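Week 7 of teaching a robot to tidy a bedroom

We passed 1,000 usable episodes this week. The exact number on the drive is 1,417, but that includes everything from before we moved the wrist cables, and I don't plan to train on most of those.

For anyone new to the blog, I work on a small project called Flimik. Two of us drive a two-armed robot by hand through ordinary bedroom chores and record all of it, and later a model learns from the recordings. I do mornings. Setareh Bakhtiari does afternoons and most of the labeling. Niilo Juntunen looks after the training code and sends us a list of what he wants more of.

His list in June was mostly soft things. Pillows, blankets, anything that changes shape when you grab it. The model is decent with rigid objects by now. It will pick up a bucket by the rim and move it where it needs to go. With a pillow it tends to go for the middle of the fabric, close on nothing much, and lift away with an empty gripper.

So we record corner grasps. The operator brings the gripper in along the edge, takes a corner, waits a beat, and lifts. The wait matters for the labels. Setareh marks the frame where the fingers close and the frame where the weight comes off the bed, and if I rush it she can't tell one from the other. I rushed a lot in the first two weeks. She sent me a list of 63 episodes she wanted thrown out, and she was right about all but a couple. 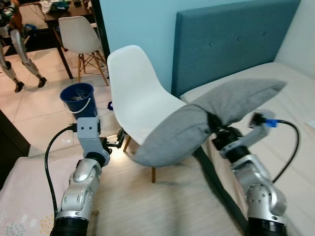
The other thing we changed is that both arms now have a job. Early on I would park the left arm out of the way and do everything with the right. Niilo pointed out that the model was learning to do the same, so the left arm hung there even when the task plainly needed two. Now I often have it hold one item while the right arm deals with another. It is slower and more tiring to drive. My success rate dropped for several days and then came back most of the way.

We also move things between episodes. The chair goes on one side of the bed or the other, or gets turned. The blanket gets dumped in a new spot. I used to reset everything to the same marks, which made for tidy data and a model that fell apart when a chair was turned a little. Now the rule is that at least one large item has to move before every recording. I keep a sheet of settings by the controls so I don't repeat the same three layouts when I'm tired.

Failures stay in if the operator recovers. If I drop a pillow and pick it up again, that goes in with a tag. If I drop it and give up, it goes in a separate folder. Ewan Gourlay asked in the comments last time why we keep the second kind at all. Niilo uses them to train the part that decides whether an episode succeeded. He says he could use more of them, and I have no trouble supplying those.

Some smaller notes. A session is 45 minutes and then a break, because after that my grasps get sloppy and it shows in the plots. Slack in the wrist cables has to be checked before every session. If a loop is too short it tugs at the end of a long reach, and the arm path gets a little kink that the model will happily copy. File names now include the operator, which we should have done from the beginning. Setareh and I approach corners from different angles, and Niilo wants to be able to split on that.

Next up is pillowcases. I tried a few on my own after hours and got one halfway on. Setareh thinks we should start with the case already over one end and work backward from there, so that's the plan for the morning.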